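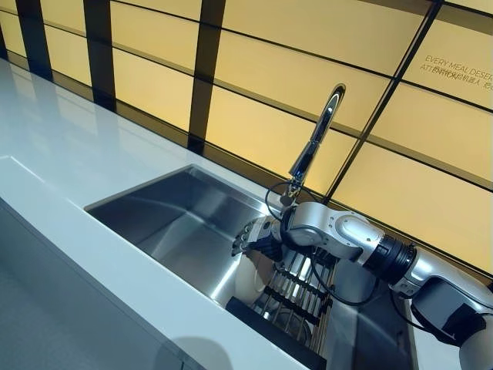
Perspectives > Robotics > Opinion

August 13, 2021
By Vilja Pelkonen

Search articles Enter keyword Go

The best result I read this summer is a table with two columns, and I have been bothering everyone I know with it. It comes from Charito Mercado and Byung-chul Yook at Nurmi, and it concerns dishes: picking a bowl or a plate out of a rack in a sink and putting it somewhere else. Anyone who has worked on grasping will tell you how mean a sink is. The arm has to come in over the rim and get a whole hand of fingers down beside the faucet, and the faucet is chrome, so it throws back whatever light the room has, and the basin is steel and does the same in gray, and then the rack is a row of thin wires that a depth sensor can barely find. Put a white bowl against those wires and you have collected nearly every surface our field has complained about for years. I love that they picked it.

The method is easy to describe. Most of us train a hand on good grasps. We gather demonstrations, throw away the ones that went wrong, and hope the policy picks up the habit of success. Mercado and Yook kept the bad ones. More than that, they went looking for them. Their operators were asked to bump the rim of the plate, to close the fingers too early, to catch a wire along with the dish, and then to get out of it without starting over. Each of those recoveries was recorded from the moment of the mistake, and the policy was trained on the ordinary grasps and the recoveries together.

They collected 214 recoveries. That is a tiny number! I have seen groups gather more than that before lunch and call it a warm-up. With them, the hand finished 72 percent of its trials in the loaded rack. Without them, using the same arm and the same network and the same total hours of operator time, it finished 23 percent. I read that line standing up in a hallway and went back to my desk to read it again.

The part about equal operator time is what got me. It would have been so easy to pile the recoveries on top of the usual data and report a bigger number. Instead they took time away from clean demonstrations to pay for the messy ones, and the policy that had seen fewer perfect grasps was the one that did better. If you run a lab and your budget is mostly people's hours (and whose isn't), that should make you want to change what you do tomorrow morning.

Now, the objections. Benjie Tolentino, who has built more hands than I have held, wrote to me that this is a single sink with a single rack, and that the policy may have learned the sink. He's right to worry. The paper has a short section where the rack is swapped for a different one, and the score drops, and the authors say so plainly and don't offer much of an explanation. I would have liked a second basin, a deeper one, with a different faucet in the way. I would also have liked to see water, and all of the reported trials were done dry. Wet plates are a separate animal.

There is an older objection too, which I heard from Noel Dela Peña when I gave a talk at Kallden last November on a much weaker version of this idea. He said that teaching recovery teaches sloppiness, and that a hand which knows it can get out of trouble will wander into trouble more often. I didn't have an answer then. There's a bit of one in the new results. The trained hand did touch the rack more often than the baseline did. Most of the extra contacts were light, and most ended with the dish in the fingers. Whether you mind that depends on your dishes. I own a set of Naretti bowls from my grandmother's house and I would mind quite a lot.

Still, think about how you do it yourself. You reach into the rack while talking to someone, your knuckles hit a wire, your fingers slide along it until they find the edge of the plate, and up it comes. I wouldn't call that a failed grasp followed by a good one. It's one motion with a bump in it, and we have been cutting the bump out of our training data for as long as I have been in this line of work.

What I want next is for somebody to try it on a job that has nothing to do with kitchens. Cable routing would be a great one, and so would folding cloth, where the mistakes are slower and easier to see coming. My own group has eight weeks with a Gandov arm starting this fall and I have already rewritten our plan for it. The operators will spend their first mornings making errors on purpose, which they think is very funny. We're starting with drawers, and the first thing on the list is a handle grabbed by only two fingers.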